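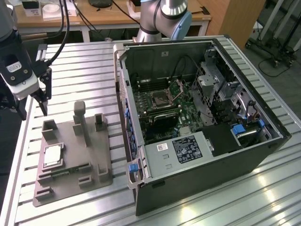
According to Darlene Gauthier, the arm was the cheapest line on the whole request, and she would like everyone who signs requests to sit with that for a minute. She had been asked what a second robot would cost the refurbishing bench at Betmont. Her answer ran to four pages, and the robot itself was gone by the bottom of the first.

I went to Betmont in March because I wanted to write about how a small shop buys automation, and because I had read too many brochures. Betmont takes in retired office computers, tests what is inside, and sends out machines that work. The labor is fiddly: open the case, swap the processor, seat the memory, close it up, do it again until lunch. Management had decided a pair of arms could take over some of this. Management had also decided the budget for it before asking what it was made of, a habit I have seen in larger companies with nicer carpets.

The first quote came from a supplier called Sustodness, and it was beautiful. It had a cover. It had a photograph of a sunrise. It listed two arms, a controller for each, and something called an onboarding experience. It listed no gripper. When Gauthier called to ask about that, she was told most customers had their own ideas about grippers. She did not have any ideas about grippers. She acquired some over the next month, along with the prices.

Then there was the matter of where things go. A person can pick a processor out of a tray, a cup, or the palm of a colleague. An arm would like it in the same pocket every time, square to the world. So the bench has a fixture, a printed plate in a brownish gray that flatters no one, with a recess for the chip and walls and slots for whatever else needs to stay put. Jianguo Hao, who designs these, is on version 8. The budget had allowed for version 1.

"They see plastic," he told me. "They think, plastic, that's cheap. And the plastic is cheap. I am what's expensive."

He logged 65 hours on the plate before anyone was happy with it, and those hours appeared in no quote because he was already on the payroll and therefore, in the eyes of the spreadsheet, free. Gauthier has since given him his own row. He says it is the nicest thing the company has done for him, including the holiday ham.

The table was another education. Betmont owned several perfectly good desks, and somebody suggested, in writing, that the robots use one of those. What they bought in the end was slotted aluminum profile, the kind you can bolt anything to anywhere, and then move it when you were wrong. Hao considers being wrong the table's main purpose. It also shines, and a shiny surface under a camera is its own small line item, in this case a lamp from Gill at $168 that was returned and replaced with a different lamp from Gill at $225. Both figures are in the request. Gauthier kept the first one in as a reminder.

Her advice to anyone planning a purchase like this is to write down the work before writing down the machine. Take one computer. Lay it on its side with the panel off and list every part a hand would touch, including the latches, which some designer colored blue so that people could find them and which do nothing at all for a gripper with two fingers. Cross out the jobs you would be embarrassed to pay a robot to do badly. At Betmont, anything involving loose wires was crossed out on the first morning. Lifting a processor from its pocket and lowering it into an open socket stayed on the list, though Hao would like it noted that a socket is full of tiny contacts and that he has a drawer of scrap boards for practice. The scrap boards have a row too.

A rival bid from Bomness came in higher and uglier, in plain type, with no sunrise. It did include grippers, spare fingertips, cable lengths, and a paragraph on who would answer the phone after the first year. Gauthier read that paragraph to me twice. She would not say which bid she favored, since the decision was still upstairs, but only one of them had coffee rings on it.

She is asking for a maintenance line as well, and expects to lose it. Last time it was trimmed on the grounds that the equipment would be new. She has drafted a polite note explaining what happens to new equipment, and has attached it to the request as page five.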